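Support log — Rinau staff portal, slow page loads
Reading time: 2 minutes
Print this page | E-mail this page

Status: resolved
Opened by: Lamisi Agbenyega
Assigned to: Kobina Issahaku

Wed 26 August, 09:14. Attachments page on the Rinau portal takes 51 seconds to open at the Plellthorpe office. Other pages load in under two. Same account on a home line shows no delay.

09:40 KI. Asked for browser version and a copy of the network panel. Cleared cache, no change. Private window, no change.

10:25 LA. Network panel attached. The longest wait is on the thumbnails.

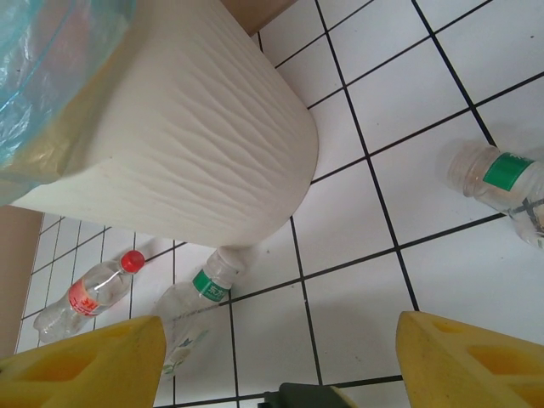
Attachment 1 — white bin on tiled floor, opens normally, thumbnail slow

10:52 KI. Full-size file comes down at normal speed, so the link itself is sound. Thumbnails are served from a second host name. Lookup for that name from Plellthorpe times out against the first resolver, then succeeds on the second. The resolver address dates from the March office move and was never changed on the Mukell router.

11:30. Passed to Mansa Dogbe for router access. Admin password in the handover sheet was wrong; Nkrumah Essien had the current one.

12:05 MD. Old resolver removed, lease time cut to 60 minutes so that desktops pick up the change by early afternoon. Exported the config before and after.

13:20 LA. Page now opens in some 2 seconds on my machine. Mariama's still slow.
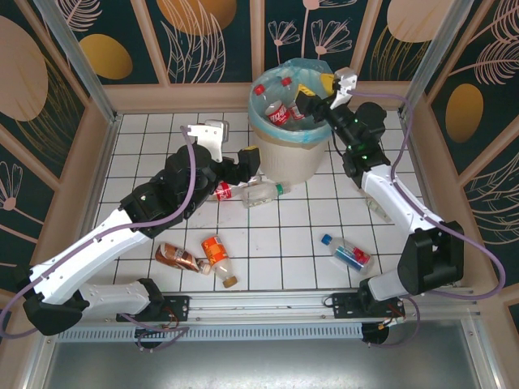
Attachment 2 — two robot arms, white bin at back; thumbnail still blank for M. Dankwa

13:35 KI. Mariama Dankwa's laptop has the old resolver typed in by hand under the adapter settings. Set back to automatic, flushed the cache, restarted the browser. Both thumbnails load.

14:10 KI. Left a timed lookup running over lunch: 800 requests, no timeouts. Closing. Separate ticket to be raised for the handover sheet.

Contact the service desk | © Dogbe IT Support | Back to top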